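Search this site
Enter keywords

Sosberg Meetings & Events Desk: progress report to the Riquelme fund

Feb 24, 2020 | By the Events Desk
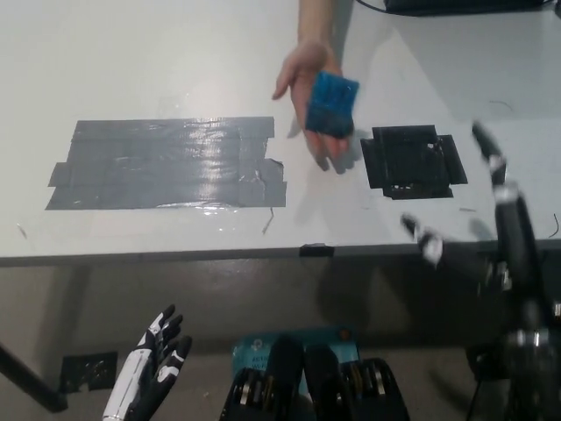
2 min read

The first half of the grant has gone where we said it would, give or take a coffee urn. We promised you a Sosberg that could host a mid-sized conference without sending half the delegates to sleep in the next county. We are closer.

Bookings. The Plaltanow hall now has 1033 delegate nights confirmed for the coming season. The biggest group is a dental supply congress with 222 attendees and firm opinions on carpet.

Hotels. Almost 90 rooms are held at the agreed group rate. Two hotels signed at once. The third would like to discuss the word "agreed" again, and we have a lunch set up for the purpose.

Transport. The airport shuttle is still the weak spot. The operator's timetable is a work of great imagination – we have asked for a duller one by March.

Booking system. Pranda is live for venue inquiries. It answers in minutes, where we used to take days. It also sent one bride a quote for simultaneous translation, and she has asked what it would cost for the speeches only.

Spending. We are slightly under on advertising and slightly over on signs, after the first set pointed visitors to the fish market. We would like to move the difference between the two lines and need your written okay to do it.

Next up: the spring planner visit, with a rain plan this time.

14 shares | 3 comments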